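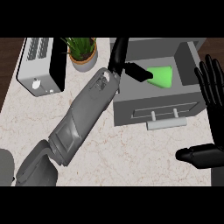 The published score of a musical records the orchestration the show opened with. It does not record the one most audiences will hear. Licensing houses now offer three or four reductions of the same title, and the programme seldom says which of them is in the pit. I think it should, in the same type size as the choreographer's credit.

Take Tritovley, which toured the Prairies last season. Svitlana Dmytriv scored it for 14 players. The touring version used five and a click track. Two reeds, the horn and all of the strings went to a pair of keyboards running sampled patches. The second-act quartet depends on a viola line that crosses under the tenor at bar 85, and a sampled viola holds its level where a player would give way. From row G the tenor's lower notes were masked. A reviewer who didn't know the original would have blamed the singer, and two of them did.

Reduction is a legitimate craft. Hrefna Bjarnason's seven-player version of Clokura is tighter than the full one, mainly because she rewrote the voicings and left several inner parts out. She moved the Act One finale down a tone to keep the single trumpet out of trouble. That is arranging, and it carries her name. My objection is to the automatic kind, in which the missing parts are pasted into Keyboard 2 and the job is considered finished.

The usual defence is cost. It holds for a 196-seat house, where a full band would take up the first three rows before anyone was paid. It is weaker in a 902-seat theatre charging $35 for the back of the balcony and a good deal more at the front. A centre of that size can afford a cellist. If the producer decides otherwise, the audience is entitled to know before buying.

Eyvindur Laxdal, who conducted both versions of Tritovley, has argued that listing instrumentation would only confuse people. Opera companies and symphony orchestras print their full personnel every night without apparent harm. A single line would do: orchestration, reduction, number of live players, use of recorded tracks. The licence already contains all of this information. Copying it into the programme takes a minute, and the same line belongs on the ticketing page.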